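Shape Blocks on the Maple Board

September | By the Lalter workshop desk
Reading time: 2 min

The maple board has been in the workshop longer than most of the things that get put on it. It was glued up from strips left over from the Ikau shelving job, sanded twice and oiled once. We use it whenever small parts need a plain, pale surface under them, and this month that meant the plastic shape blocks.

The blocks came out of a mixed tub of 111 pieces. Most are ordinary cubes and cylinders, with a few odd shapes that are harder to replace. Sorting is by color first and shape second – the other way around took too long. Anything chipped goes in the spares drawer.

The board sits flat on the perforated blue table. Oil darkened the grain a little when it was first applied, and it has faded back since.

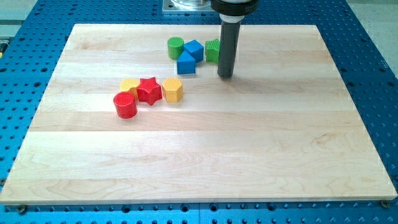
Eight blocks on the maple board, two each of green, blue, red and yellow. The red star and the yellow hexagonal prism are in the front group – the ridged green block is toward the back.

Recent galleries
Rahimi Shelf Brackets, Before and After Paint
Flasulness Storage Tubs
Ikau Shelving, Part 2
Sorting 2,000 Wood Screws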